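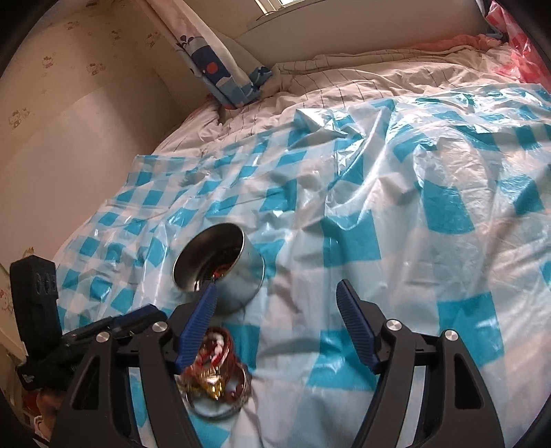
Re: [lista-discos] Mavromatis, disco novo só na Akov?

Data: 26 de dezembro de 2019
Para: lista-discos
Em resposta a: mensagem anterior do mesmo tópico

> Boa noite a todos.
>
> Vi que os Mavromatis puseram o disco novo cá fora sem aviso nenhum e que por agora só se ouve na Akov. Não tenho conta lá e não queria abrir mais uma assinatura por causa de um disco. Alguém sabe:
>
> - se vai aparecer nas outras plataformas e quando;
> - se há edição física, e se é a mesma coisa que está no serviço;
> - se o tema do vídeo, o que está aberto a toda a gente, faz parte do disco ou é à parte.
>
> Li num fórum que o vinil já estava esgotado, mas a pessoa não dizia onde tinha visto. Também li que a editora tinha mudado. Se alguém já ouviu tudo, agradeço uma opinião, mesmo curta.
>
> Obrigado.

Olá,

Respondo por partes, com o que consegui confirmar até agora. O que não confirmei vai assinalado.

Sobre as plataformas. O exclusivo com a Akov existe e está escrito na página do disco, em letra pequena, por baixo da lista de faixas. Não indica data de fim. No disco anterior foi igual e durou até agosto, altura em que apareceu em todo o lado na mesma noite, também sem aviso. Não sei se o contrato é o mesmo, por isso não tomem agosto como certo. A compra em ficheiro também não está disponível em lado nenhum que eu tenha encontrado.

A Akov tem um período de experiência para contas novas. Pede cartão logo à entrada e renova sozinha, portanto convém cancelar no próprio dia. O acesso mantém-se até ao fim do período mesmo depois de cancelado – testei isto com o disco anterior e funcionou. Quem já usou a experiência uma vez com o mesmo endereço não consegue repetir.

Sobre a edição física. Há vinil e há CD, os dois pela Hindale. A editora não mudou. O que mudou foi a distribuição, que passou para a Dosteck, e deve ter sido daí que veio a confusão no fórum. O logótipo da Hindale continua na contracapa, pelo menos nas fotografias da loja.

O vinil é uma prensagem de 3000 exemplares, numerados à mão. Não está esgotado. Esgotou a pré-encomenda na loja da banda, que era só uma parte da tiragem, e o resto segue para as lojas através da Dosteck. Encomendei ontem à noite e o número que me atribuíram na confirmação foi o 1738. Se os números forem dados por ordem, o que não garanto, ainda sobram bastantes. O CD não tem tiragem anunciada.

Os portes são o ponto fraco. A loja da Dosteck cobra por disco e não por encomenda, de modo que mandar vir dois ou três juntos não compensa. Quem puder esperar faz melhor em pedir na loja do costume. A minha disse-me que aceita reservas mas que ainda não tem preço.

Há uma diferença entre as edições. A versão da Akov tem um tema final que não consta do alinhamento do vinil nem do CD. É curto, quase todo instrumental, e na prática é uma repetição lenta da abertura. Não me parece motivo para escolher uma edição em vez da outra, mas fica dito para quem gosta de ter tudo. O livreto com as letras vem só no vinil. No serviço as letras aparecem sincronizadas, com vários erros. Num dos temas do lado B falta o refrão inteiro.

Sobre o vídeo. O tema faz parte do disco, é o segundo do lado A. A versão do vídeo está cortada: falta-lhe a introdução de piano e acaba em fade, quando no disco liga directamente à faixa seguinte. Quem só ouviu o vídeo fica com uma ideia um pouco diferente do tema. Os créditos que aparecem no fim do vídeo dizem respeito à filmagem, os músicos só estão indicados na página do disco.

Quanto à opinião. Ouvi quatro vezes, duas com auscultadores e duas na aparelhagem. O disco tem 38 minutos e é mais directo do que o anterior. As vozes estão muito mais à frente na mistura e há menos camadas de teclados. O lado A é forte do princípio ao fim. O lado B começa bem, perde-se a meio com duas baladas seguidas no mesmo andamento e recupera na última. Eu teria posto uma delas no lado A, entre o terceiro e o quarto tema.

Gostei menos da bateria programada, que em volume alto cansa. Não sei se é da mistura ou da compressão do serviço, e só com o vinil em casa é que posso comparar. Quando chegar faço essa comparação e mando para a lista, com a mesma agulha que usei na do ano passado.

As letras falam quase todas da separação e da reconciliação do casal, como já se esperava. Há referências bastante claras a entrevistas antigas, mas o disco ouve-se bem sem saber nada disso. A imprensa pegou só por aí e quase não falou da música. Das críticas que li, apenas uma mencionava os arranjos de sopros, que para mim são o melhor do disco, sobretudo no quarto tema.

Ainda uma nota sobre concertos, que não foi perguntada mas vai surgir. Não há datas anunciadas. A página da banda tem uma secção de digressão vazia, com um formulário para deixar o endereço. Circula por aí uma lista de cidades com logótipo e tudo, mas é a da digressão anterior com o ano alterado. As salas são as mesmas e pela mesma ordem – basta comparar. Não comprem nada a partir dessa lista.

Resumo do que está por confirmar, se alguém quiser ajudar:

- data de fim do exclusivo na Akov;
- preço do vinil em loja;
- se os CD têm a mesma masterização do ficheiro;
- se a prensagem foi feita na fábrica habitual da Hindale ou noutra. As cinco últimas edições deles que comprei vieram sem defeitos, e gostava de saber se esta segue o mesmo caminho.

Se alguém receber o disco antes de mim, peço que veja a inscrição junto ao rótulo, no lado B, e a copie para aqui. Com isso chega para identificar a fábrica.

Peço também que as próximas mensagens sobre este disco fiquem neste tópico. Já há outro aberto com o nome da Akov no assunto, mas esse é sobre os problemas da aplicação no telemóvel e convinha não misturar.

Cumprimentos e bom ano a todos.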